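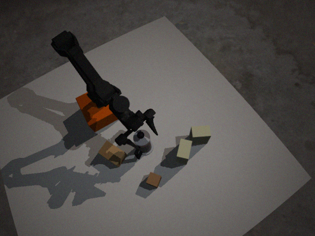 Black robot arm on a white sheet, computer render

About Lostesow

Companions for dinners, weddings, work dos, weekends away. Adults only, both sides. Small agency, real people, replies same day if you write before lunch.

Started by Loretta Montoya and Frans Hermans after years of running bookings for other agencies and arguing with them about fees. Loretta does the phone. Frans does money, contracts and the website (sorry about the website, new one coming in October).

What we do
Paid social company. Someone good to talk to, dressed right, on time. Theatre, long lunches, that awful cousin's wedding in a marquee. Travel too, once we've met you. Flights and a separate room booked in the companion's own name, paid up front, no exceptions.

What we don't do
Last minute hotel-room calls. Haggling. Anything not agreed in writing beforehand. Companions can leave any booking at any point and keep the fee. If that's a problem we are not the agency for you, no hard feelings.

Who's who
Killian Hoarau meets new clients. Coffee, 20 minutes, bring photo ID. He's friendly, don't be nervous. Most people are a bit and it goes off after the first five minutes.

Oľga Trnka looks after companions. She was one herself, still takes the odd opera booking when she likes the programme. Every companion has her direct number and she answers it, including at 2 in the morning. Interviews are with her too.

Štěpánka Beneš does diary and travel. Knows trains. If your plans change tell Štěpánka first, not the companion, it saves everyone alot of messages.

Profiles
Our companions write their own. Some long, some three lines, we leave them be. Photos are recent and checked by Oľga. Faces are blurred on the public pages, full pictures after you've met Killian. Please dont ask for extras by email.

Privacy
We keep your name, a phone number and the booking dates. ID is looked at and handed back, no copies. Card payments show as Zovlow on your statement, that's our parent company, same two owners. Nothing in the post, ever.

Fees
On the fees page. Two hour minimum, dinner rate is flat however slow the kitchen is. Deposit when you book, balance the day before. Cancel with 5 days' notice and the deposit comes back in full, after that it goes to the companion.

Working with us
Over 21, right to work, good company. No particular look wanted. Languages a plus, we're short of Dutch and Slovak speakers at the moment. Write to Oľga with a few lines about yourself and when you're free. No photos in the first email please.

Office is above Hrubý, the tailor's, side door, second bell. By appointment only, the stairs are steep so say if you'd like to meet Killian somewhere else.

Page updated Jul 15, 2026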